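Pool slides to be paired up and given away in Stunthorpe

Stunthorpe baths is clearing out its lost and left-behind sandals, and anyone short of a pair can come and get one for nothing.

The giveaway opens at 10am in the side room off reception and runs through October, or until the crates are empty. Prorier, which has run the baths since the Kalley Road site shut, says 373 slides have come in over the past year. Most in pairs. Forty are odd ones, and those go in a seperate box by the door in case the other foot turns up.

Sorting began this week. Slides come out of the blue crates, get matched by colour and size, then go side by side on the table. 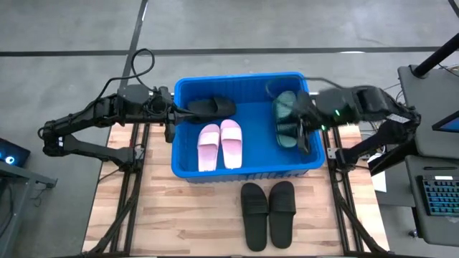
Black slides paired up in front of the crate, with pink and green still inside.

Pink, black and green are the colours people seem to lose most, according to the front desk. Black is the awkward one. Two slides can look the same until the soles are side by side, and sizes on older ones have often worn off. Anything split or badly worn goes to the Adjei recycling point behind the car park.

Limit is 3 pairs per household. Children's sizes are kept back for the first 2 hours for families on the swimming lessons list, then its open to all. No booking, no charge, bring your own bag.

Regulars who think theirs might be in the pile should ask at reception before the doors open. Size and colour will do, no proof needed. 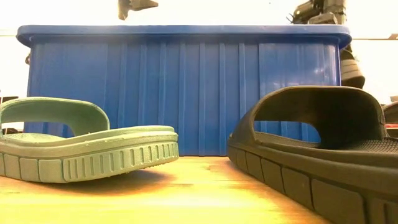

Can I hand in slides that were never lost, just too small now?
Clean pairs are welcome at reception until 6pm. Tie or band them together first, and no single ones please.

Leftover pairs will go to the school swimming groups at the end of the month. The baths is open as normal throughout, though the side room can't be booked for parties until the tables are cleared.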